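Home | Ask | Browse topics | Members | Log in

Print this page | E-mail this to a friend

Is the Stadari open day worth it if you know nothing about robots?

Posted by Bramblefoot, January 24, 2023

Hello all, hoping somebody here has been to one of these. My daughter (she's 14) has got it into her head that she wants to work with robots, and I've found out that Stadari do an open day where you can go in and see what they're up to. I've put our names down for the next one but I'm starting to have second thoughts. I work in a garden centre. I can just about manage the telly remote. The page about it says there'll be "demonstrations of household manipulation in simulation and on hardware", which I've read several times now and still couldn't explain to you.

So what do you actually get to look at? Is it robots moving about in front of you or is it people talking over slides? She'll sit through slides if she has to but I won't be popular in the car afterwards. Also is there anywhere to eat, is it all right for someone her age, and do they mind daft questions? I've got a few saved up. Mostly I want to know why it's always kitchens. Every time I see something about robots it's a kitchen.

Any help gratefully received!

Posted by Sillard_Steve

Went in November. It's fine. Parking is terrible, get the bus. Take a coat because part of it is in a sort of workshop with the big doors open. There is a vending machine. Didn't see an age limit anywhere, there were younger kids than yours running about.

Posted by mothwing

I went to the same November one as Steve and had a much better time than he did by the sound of it! (He's right about the parking though. I ended up outside the tile warehouse and walked back.)

I'm not technical either, I went because my brother-in-law had a spare place and I had the day off. You're put into groups at the door and sent off to different rooms in turn, and we got the simulation room first. I'll admit my heart sank a bit, because it was a room with a large screen on the wall and some chairs, and I thought, oh, here come the slides. But there weren't any. The woman running it was called Ronja Rustad and she was lovely, really quick and funny, and she just started the thing up and talked over it while it was going.

"Simulation" means the robot and the room are both made up inside the computer, like in a game. So you've got a pretend kitchen and a pretend arm, and the arm tries to do a job in it, over and over, and if it makes a mess of things then no real crockery gets broken. They can also run lots of kitchens at once. She said they'd done 2,481 tries on one job the week before, and most of those were overnight while everyone was at home in bed. I found that a bit eerie, the idea of all those goes at it in the dark.
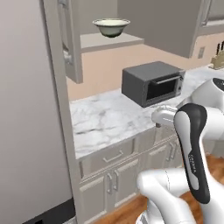

Anyway, the job she showed us was to do with a bowl and an upper cupboard, and I hadn't expected to get so caught up in it. People in the row behind me were muttering at the screen as if it was the snooker. Ronja stopped it whenever anyone put a hand up, and then she'd swing the view round so you could see from another side - try doing that in your own kitchen. A cupboard door that's standing open is a right nuisance for an arm apparently. We'd lean back or duck without thinking about it, but the arm has to have worked out where the door is and where all of its own joints are going to end up, elbow included. The elbow was what she talked about most! You're watching the hand end and meanwhile it's the elbow that clouts something.

I asked your kitchen question, or near enough, so you can cross that one off. Her answer was that kitchens have a bit of everything in them. Doors that swing, drawers that slide, things up high, things down low, handles in all sorts of shapes, and every house has it laid out differently. If it can cope in a kitchen it has a fair chance of coping in a utility room or an office. Also people understand a kitchen straight off, so when visitors come round she doesn't have to spend ages explaining what the job is.

Somebody asked why the worktops were so clean, and she said they start it off with very little lying about and add clutter once it's got the hang of things. My own kitchen would be the final exam.

After that we went through to the workshop, and that's where you get the real arms, behind a yellow line on the floor. They do make you stay behind it. There were 4 of them on the day and two were having a sulk, so we mostly watched one put sponges in a tub. It was slow. I mean properly slow, you could have made a cup of tea between sponges. Your daughter might be a bit let down by that if she's picturing films, so I'd warn her. But it was also the part where you could get talking to the younger ones on the staff, and a lad there spent ages with a girl of maybe fifteen telling her which subjects he'd done at school and which he wished he'd done. That might be worth the trip for you all by itself.

There was a third room run by the Llanos people, who make the hands, or the grippers I should say. You could hold one and squeeze things with a trigger. Queue was long. Go there early if they let you choose.

Food: there's the vending machine, and there was a van outside doing bacon rolls until it ran out. Take sandwiches. The toilets are a long way from the simulation room and badly signposted.

As for daft questions, I asked Ronja whether the robot minded getting it wrong, and she gave me a proper answer about scoring, which I half followed. You'll be all right.

Posted by Bramblefoot

Thank you both, that's put my mind at rest. Have read the bit about the elbow out loud to her and she's already telling me why it's hard. Will take sandwiches and the bus. Mothwing, do you remember if you had to book the gripper room separately?

Posted by mothwing

No, it was all on the one ticket. They said they had 500 people through over the day though, so get there when the doors open if you can manage it.

Posted by old_kettle

Is this the same lot that used to be Sakik? If so my nephew did his work experience there and they were very good to him. He was mostly sorting cables but he came home happy. Your daughter could ask about that while she's in there, he had to write in a long way ahead to get a place.

Print this page | E-mail this to a friend

Back to topic | Next topic | Ask something new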